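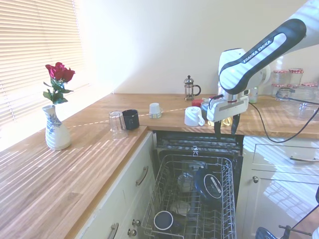
Ticket: arm keeps giving up on mugs lying on their side
Project: Plorera dish loading
Opened by: me, with Soo-ah Yoo copied in
Status: still open, sorry

Okay, so the question my sister asks me every Christmas is whether a machine can load the dishwasher yet, and my answer this October is "sort of, if you stand the mugs up for it". Upright cups are pretty good now. Sideways ones are the trouble, and on our kitchen counter the white mug by the French press and the navy one beside the upturned glass are exactly the kind I mean. The planner picks the rim, the fingers come down on the curved side, and the mug rolls off toward the wall (or toward my toes!).

Step 1. Restarted everything. No change, but I felt better.

Step 2. Went through the log from the Grekholm run. Out of 1,673 grasp attempts there were around 200 aborts, and nearly all of them were sideways mugs. Plates hardly show up.

Step 3. Swapped the grasp planner back to the Davbridge version. It's slower, but it does look for the handle first. Mugs with the handle pointing out to the side got noticeably better. Handle underneath, still hopeless.

Step 4. Dropped the approach speed by 10 per cent and raised the hover height 6 mm so we stop nudging the neighbours on the way down. Soo-ah's idea, and a good one.

Step 5. Checked the wrist camera over the rack, which I should have done first. With a cup up close, the white rim and bright blue inside take over most of the right half of the view, and the tines on the left go to a smear. No wonder the placing step gets confused about which gap it's aiming for!
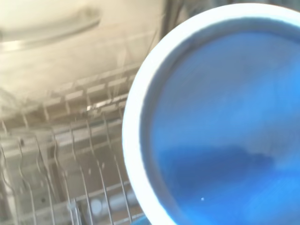
Where we're at

My feeling is that we've got two bugs wearing one coat: the sideways grasp, and placing when the cup blocks the rack. I'd like to split the ticket. Soo-ah, could you take the placing half and try the Fukuda depth filter on it? I'll keep the mugs. Leaving this open until the handle-underneath case works, and I'm still loading my own dishwasher at home in the meantime.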